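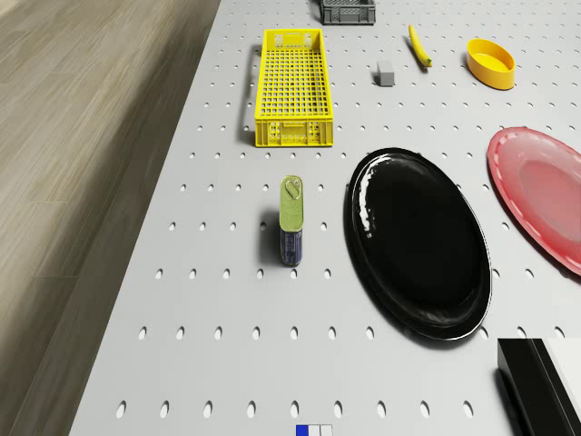 # Piltley: a tabletop sorting arm, built in a garage and rehearsed in software

**Dilruba Uddin and Pranab Haque**
Project report, submitted December

## Background

Our proposal promised an arm that would clear a kitchen table. The proposal was written by people who had never tried to make a motor hold still. We named the arm Piltley, after a misprint on the box the first motors came in, and built it in the garage at Pranab's house, on a bench we share with his father's half of a canoe.

The job is simple to state. Piltley looks at a table with household things on it, picks up the one it is asked for, and puts it in the place it is told. Debashish Thambiah, who supervised us, said to get it working in simulation before we let it near anything breakable. We ignored him for two weeks. Section 3 covers the bowl.

## 2. The simulated table

After the bowl, we moved into simulation. The virtual table has a white pegboard top, because the real bench has one and we wanted the holes to be just as annoying to the vision code in both places. They are. From an angle the nearest holes stretch out and look enormous, and our first detector was very excited to have found so many small dark objects to pick up.

The objects came from a free model library, which explains the menu. Our standard layout has a banana, a yellow crate, a gray crate, a yellow bowl, a red plate, a black oval platter, a tall rectangular tin with a ring-pull top, and a small gray block. Nobody has ever set a table like this, but it gave us a fair spread of shapes:

- The yellow crate is all square openings, so the depth estimate goes straight through it and reports the table underneath.
- The platter is glossy black, with white highlights on the rim that the detector took for separate items. Pranab spent an evening teaching it otherwise.
- The yellow bowl and the banana are close enough in color that a color threshold treats them as one ambitious fruit.
- The block gave no trouble at all. We kept it in for morale.

We ran 1131 simulated picks, moving the objects between runs and changing the lighting now and then. Grora, the planner we wrote for this project, was good at the tin and the block early on. The plates took much longer. A flat plate offers a gripper very little to hold, and Grora's favorite solution for a while was to shove it toward the floor and mark the task complete. Technically the table was clearer.

## 3. The bowl

It was Dilruba's mother's bowl. We have replaced it.

## 4. Back in the garage

The real arm is cut from scrap aluminum, with printed joints and a base bolted to the bench. Hanna Zieliński from the year above let us use her printer, and reprinted the elbow when we drilled it from the wrong side. The gripper fingers are padded with strips from a bicycle inner tube. They squeak on anything smooth, and neighbors have asked.

We gave the real arm 26 attempts using the settings carried over from simulation. It did best with the tin and worst with the banana, which was stiff and perfectly yellow in software and became neither as the week went on. Our simulated bananas do not bruise. We should have allowed for fruit having a timeline.

The other gap was cable drag. Simulated Piltley has no cables. Real Piltley has a bundle of them down its back, and whenever the shoulder turned left they pulled the wrist a little high. Brisa Salinas suggested hanging the bundle from the garage door track with elastic, and that fixed it, provided no one opens the garage door.

## 5. What we would change

We would simulate first, as instructed. We would also add cables to the model, soften the banana, and penalize Grora for anything that ends up on the floor. A camera mount that isn't a desk lamp would help too; the lamp droops when the room warms up, and we lost most of an afternoon blaming the calibration.

The code and joint drawings are in the shared folder. The canoe is still there, and Pranab's father would like the clamps back.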